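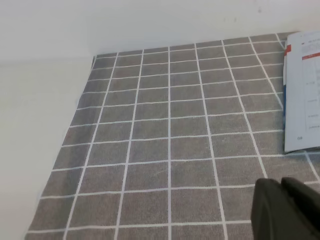
Ullow Map School teaches people to find their way on foot with a paper map and a compass. We run evening classes and walking days in and near Ukton, for adults who have never used a map and for those who learned once and have forgotten. The first evening is spent on grid squares. On a map every square stands for the same amount of ground, and people who are used to looking at a tilted view on a phone can find that odd to begin with. A grey tablecloth with white checks shows the difference well enough: look along it from one side and the far squares flatten into thin strips, although they are the same size as the near ones. Maps are drawn as if you were straight above every part of them at once, and most of the first evening follows from that.

About the school

The school began as a walking club. A few of us were leading walks on the moor above Ukton every other weekend, and on most of those walks only the leader had a map. If the leader stopped to tie a boot, everybody stopped. We started handing out spare maps and asking people to take turns at the front, and within a year more people were asking about the map part than about the walks.

We took the name Ullow from the stream that runs down from the moor to the town. It is on the map, though it is easy to miss, and finding it is one of the first exercises.

The club still exists and is separate from the school. You do not have to join it to come on a course, and club members pay the same fees as anyone else.

What we teach

Our main course is called Map and Compass. It is made up of evening classes followed by a full day outdoors. On the evenings we cover grid references, scale, symbols, contour lines, measuring distance, and taking a bearing from a map. Outdoors we go over all of it again, with wind.

Contour lines take the longest. Some people see the shape of a hill in them straight away and some need several tries. We use clay models for this, which you slice and draw round, and we have found these more use than any diagram. If you are still unsure by the outdoor day it usually comes right when you are standing on the slope.

Pacing is taught on the flat path by the reservoir. You count your double paces over a measured distance and write the number on the back of your compass card. Your number on rough ground will be different, so we measure that too.

The second course, Poor Visibility, is for people who have done Map and Compass or can show us that they know the same things. It covers walking on a bearing, using features you can feel underfoot, estimating time, and what to do when you don't know where you are. Part of it is done after dark. We go out in rain and mist but we do not go out in lightning or on deep snow, and the leader's decision on this is final.

We also teach a half-day for families. Children need to be able to walk for a morning and must come with an adult who stays for the whole session.

Where we teach
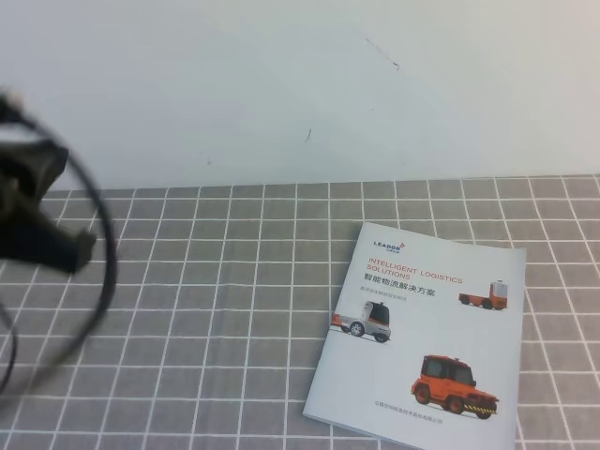

Evening classes are held in Ukton, in the rooms at Halonen House, on the corner opposite the old post office. We chose it for the ground floor entrance, the good lighting and the long tables, as a map opened out fully takes up more space than people expect. Nothing about teaching map reading needs special equipment. A table with a grey checked cloth on it, pushed up to a white wall with a few marks and a scratch, would do for most of our exercises, and anyone practising at home can use whatever table they have. Good light matters more than anything else, as contour lines are thin and brown and hard to follow under a weak bulb.

Tea and coffee are included. Please do not put cups on the maps.

There is parking behind the building, reached from the side street. The bus from the station stops outside. The rooms are step-free and there is an accessible toilet on the same floor. If you need large-print handouts, tell us when you book and they will be ready for the first class.

Outdoor days start from the car park at Ikik, at the foot of the moor. Ikik is a farm and a row of cottages and has no shop, so bring all your food and drink. Phone signal is poor there. If you are running late, ring before you leave the main road. We wait 20 minutes past the start time and then set off, and it is not easy to catch us up after that.

The highest point we reach on the Map and Compass day is just above the 600 metre contour. The walk is over rough grass and peat, with one steep section on the way down. You should be comfortable walking all day at an ordinary pace. We do not hurry, and there are a lot of stops for looking at the map.

Who teaches

All our leaders hold a current outdoor first aid certificate and a walking leader qualification. New leaders go out alongside an experienced one for a full season before they take a group on their own. Most of them came through our own courses first, and they remember which parts were confusing.

On evening classes there is one teacher to a room. Outdoors we split into small groups, with a leader for each, so that everyone has a turn at the front. We do not let one confident person do all the navigating for the group. If you are quiet you will still be asked.

How we teach

We teach with paper maps and a plain baseplate compass. We have nothing against phones and satellite units, and most of our leaders carry one. They run out of charge in the cold and they get dropped in streams, and a person who can read a map will also make better sense of the screen. There is a short section on phone apps at the end of the last evening.

There is no exam. At the end of the outdoor day your leader will tell you what you can do well and what you should practise. We give out a certificate of attendance if you want one for work or for a youth group. It says that you attended and nothing more.

We repeat things. Bearings come up on every evening and again outdoors, as people forget whether to add or take away the magnetic difference, and this area has its own habit of putting bogs in the way of a straight line. If you already know something, please be patient while others catch up, or ask the teacher for one of the harder cards.

Homework is optional. Each week we hand out a sheet with a route to plan, and we go over it at the start of the next class. The answers are also pinned up by the door.

What to bring

For evening classes bring a pencil, a rubber and your reading glasses if you use them. We lend maps and compasses. If you want to buy your own compass, wait until after the first evening, when you will have tried a few types and will know whether you like a large one or a small one. We don't sell them.

For outdoor days you need walking boots, a waterproof jacket and trousers, warm layers, hat and gloves, food, a drink and a whistle. Bring the gloves in August too. A full list is sent with your booking. Leaders check kit at the car park and will turn away anybody without waterproofs, whatever the forecast says.

Dogs are welcome at Ikik if they are on a lead, but are not allowed at Halonen House.

Group bookings

We run private courses for schools, youth groups, and workplaces. The largest group we can take for an evening is 30. For outdoor days the number depends on how many leaders are free, so please ask early. We can come to you if you have a room with tables, and we can use a map of your own area if you tell us in good time which one it is.

Teachers planning a school trip often ask whether we can lead the trip itself. We can teach the pupils and the staff beforehand, but we do not lead walks for other organisations.

Fees and cancellations

Current fees are on the bookings page. We keep 2 places on every course at half price for people who are out of work or on a low income. There is no form and we do not ask for proof. Write "reduced place" on your booking.

If you cancel before the first class we will return your fee or move you to a later course, whichever you prefer. If we cancel an outdoor day for weather, you will be offered another date. A missed evening can be made up on the next course at no charge, as long as there is a chair.

Old maps

We collect unwanted walking maps in any condition. Out-of-date sheets are useful for practice, as field walls and footpaths change and students can compare them with new ones. Badly torn ones are cut up for the symbol cards. You can leave them in the box inside the main door at Halonen House during class evenings. Road atlases are no use to us, sorry.

Getting in touch

The quickest way to reach us is the contact form. Messages are read on weekday evenings, and we are slower to reply when courses are running. If you are not sure which course is right for you, tell us what you have done before and where you would like to walk, and we will suggest one.

Page last updated 2018-11-11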